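Small Things, Big Table

Welcome back to the gallery! I've been collecting pictures of tiny kitchen stuff for ages now, mostly play pieces and miniatures, and Saodah Majimbun keeps egging me on. New ones go up whenever I get to them — so, not often.

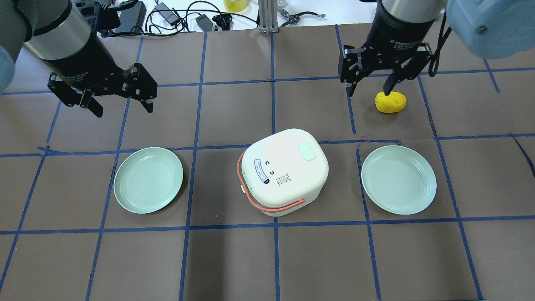
Little white rice cooker with an orange-pink handle, on the brown mat with the blue tape grid. I love the face!

The domed lid gets me every time, and so does that pale green button on top. The lumpy yellow thing at the upper right looks like a potato to me, but Wenceslao Tapia says I see potatoes everywhere (fair).

Teapots are next, once I've sorted through them. Page last updated Saturday, May 17, 2025.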